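Robot Hands and the Great Sock Challenge

Hi, I'm Ademir Figueiredo, and my job is testing hands. They aren't people hands, they're robot hands! The proper word for one is a gripper, and I spend most of my day at our workshop in Stavport finding out what different grippers can pick up, what they drop, and what they squash flat.

Kids who visit always ask me what the hardest thing is for a robot to hold. They guess an egg, or a glass of water, or a cat (we have never tried a cat). My answer is laundry. An egg is always egg-shaped. A sock can be long, or scrunched, or folded over, or inside out, or hiding inside another sock, and a robot has to work out which bit to grab every single time.

So we gave our robots some laundry to do. There are two arms, a tub of clothes on the left and a drying rack with lots of clothespins on the right.
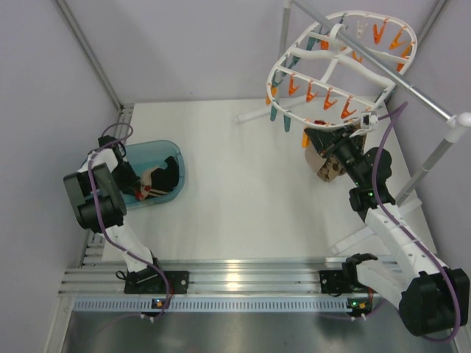
Two arms at work, one at the tub and one under the drying rack.

Each arm has joints, just like yours. Bend your elbow. Now turn your wrist. Inside a robot joint there's a motor that does the bending or turning, and electricity and messages have to get to it somehow, so cables run along the arm. On our arms the cables are purple, and they have nice big loops in them. If a cable were pulled tight, the arm couldn't stretch out without tugging on it. Try wearing a coat with sleeves that are too short and you'll get the idea!

Now for the grippers. We're comparing 2 kinds of fingertip this spring. The first is called the Kassa, and it's smooth and hard. The second is the Brarell, which is soft and a little bit sticky, like the bottom of a sneaker. My friend Ghassan Azar wanted the Kassa to win and I wanted the Brarell to win, so we made it a contest.

We gave each one 2,000 tries at picking up a piece of clothing. It took most of April. The Brarell made 1,343 good grabs and the Kassa made 896. I did a small dance. Ghassan says I should tell you that the Kassa was much better at letting go, and he's right — the soft tips sometimes hung on to a sock when it was time to say goodbye to it.

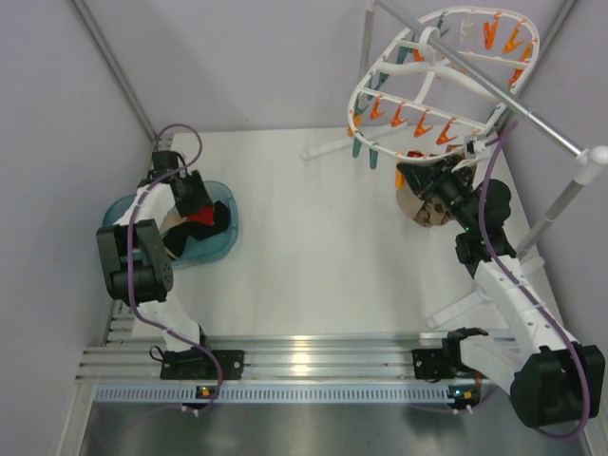 Comparing grippers is only fair if everything else stays the same. Scientists call that a fair test. You can't give one gripper a thin little sock and the other a giant wool blanket and then say the first one is stronger. Patterns are worth thinking about too, when a robot uses a camera to find things. A plain bright red cloth, like the one in the tub, is one blob of color. The spotty leopard-style cloth that the right arm is holding up to the rack is trickier, as all those spots can look like edges, and a computer might wonder where the cloth really stops.

The program that tells the arms where to go is called Zultby. It doesn't know what a sock is for. It looks for a place to pinch, closes the fingers, and lifts.

Want to run your own gripper test at home? Get a pair of kitchen tongs and some socks. Pick up one sock at a time and drop it in a bowl, ten tries in all, and write down how many you get. Then ask a grown-up to help you stretch a rubber band around each tip of the tongs and do your ten tries again with the same socks. Did your score change? For a really hard round, shut one eye.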